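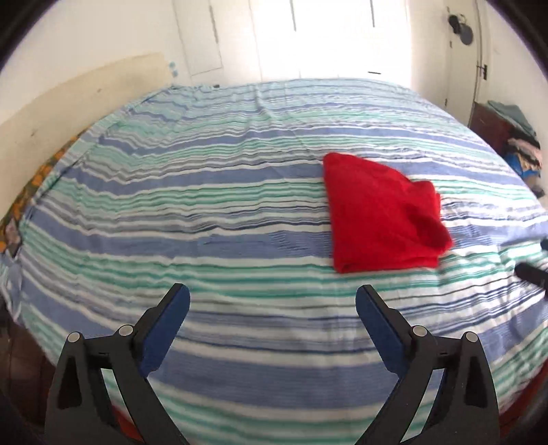 A red cloth on a striped bedspread.

The Stocking

The club at Urstead put the fish in on the first morning of November, and I went because my sister's boy had a form that needed signing by an adult who had watched the safety talk. I had watched it. It was nine slides long and three of them were the same slide.

There were 76 kids down to attend, according to the sheet taped to the boathouse door. The man from the Dekomska hatchery had backed his truck as close to the water as the mud allowed and was sitting in the cab with the heater on. The fish were in a tank behind him. Six hundred bass fingerlings, the flyer said, and by the time they were as long as your forearm the lake would be a lake again.

I grew up on that lake. It was a lake the whole time.

"You don't look convinced," said the woman next to me. She had a club jacket on and a clipboard under one arm.

"I was here for the last one," I said. "The perch."

"The perch did fine."

"Where are they?"

She looked at the water as if one might come up and speak for itself. Then she said the perch had been under the old program, and the old program had been run out of Grurnbridge, and you couldn't compare. I said I wasn't comparing, I was asking where they were. She wrote something down.

My nephew came over with a bucket. Each kid was supposed to get one, with a few fish in it, and walk it down to the edge and tip it in slowly so the fish could get used to the cold. He had been told to say something to them. He wanted to know if he had to.

"Who told you that?"

"The man with the whistle."

"What does he want you to say?"

"Good luck, or anything."

I told him the fish wouldn't hold him to it. He got in line.

They had a speaker, too, and he stood on a crate. He said Abou Jaoude Marine had generously given $75 for hooks, and people clapped, and I did the division in my head and stopped, because it was a cold morning and the people clapping had gotten up early. He said a junior angler was an angler for life. I was a junior angler. I had the patch, sewn on a vest by my mother, and I hadn't held a rod in longer than my nephew had been alive. My father quit before I did. He used to say they were selling us the same fish every few years, and that he had personally paid for it four times. He said it in the car, never at the meetings, where he ate the doughnuts and voted yes.

The line moved. The hatchery man got out of his cab at last and worked a net in the tank without looking at it. He filled the buckets fast, a dip and a shake, a dip and a shake. I tried to see how many went in each and couldn't. They were the color of the water and no longer than a finger.

"That's never six hundred," I said.

"It's by weight," said the woman with the clipboard.

"So what do they weigh?"

"You'd have to ask him."

I didn't ask him. My nephew had reached the front. He took his bucket in both hands and went down the bank sideways, the way I used to, heels first – there's a root there you need to know about, and he found it without being told. He squatted. He let the lake in over the lip a little at a time. For a while nothing came out. Then three of them did, close together, and hung in the shallows by his boots with their noses pointed at the bank, and he bent down until his hood fell forward and said something to them that took much longer than good luck.

The woman asked if I'd be renewing. There was a family rate, she said, and it covered me too.

"What happens to the money?"

"It goes to the fish."

"These fish?"

"The next ones," she said.

I asked her for a pen. I told her it was for the form.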